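Trurnevow two-arm laundry cell, used listing
Stock ref. Granar 1,629

Before you ask for a price on this one, read the fault section. The Tolentino sheet that came with the cell calls it "ready for daily sorting work." We have reasons to doubt that.
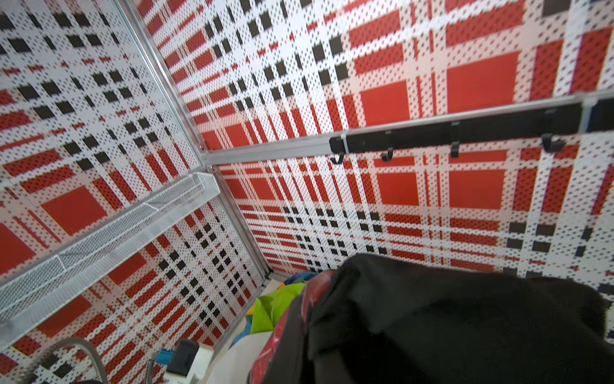
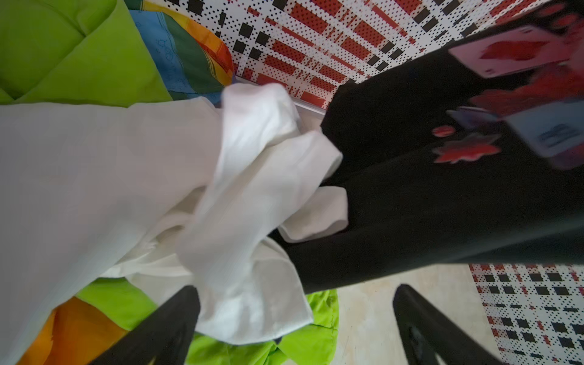
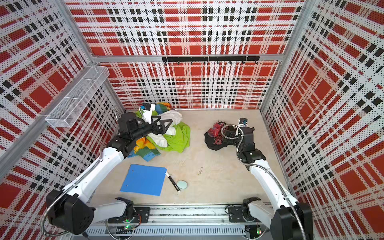
Cell with mixed cloth on the floor. Wrist camera views first and second, fixed camera view third.

Known fault: grip release
The right gripper has failed to open on command, mostly with heavy dark cloth. The log we were given shows 33 stuck releases in 900 cycles. The maker's note blames fabric caught at the finger pivot. Maybe. Fladasska, who did the last service, replaced the pivot pins and the fault came back after 204 cycles.

Safety matter
When a release sticks, the controller may retry without a pause, and the arm can move up to a hand's width during the retry. Do not reach in to free the cloth. Cut the power at the wall first. The stop button is supposed to do the same job, but we have not seen a test report and would not rely on it.

Included
Two arms on a linear rail, two grippers, wrist cameras, wall panels, hook rail, wire basket. Cloth and small items not included.

Warranty
None on the right gripper. The seller's claim that a September software update "resolves most cases" comes with no figures, and we do not repeat it as our own.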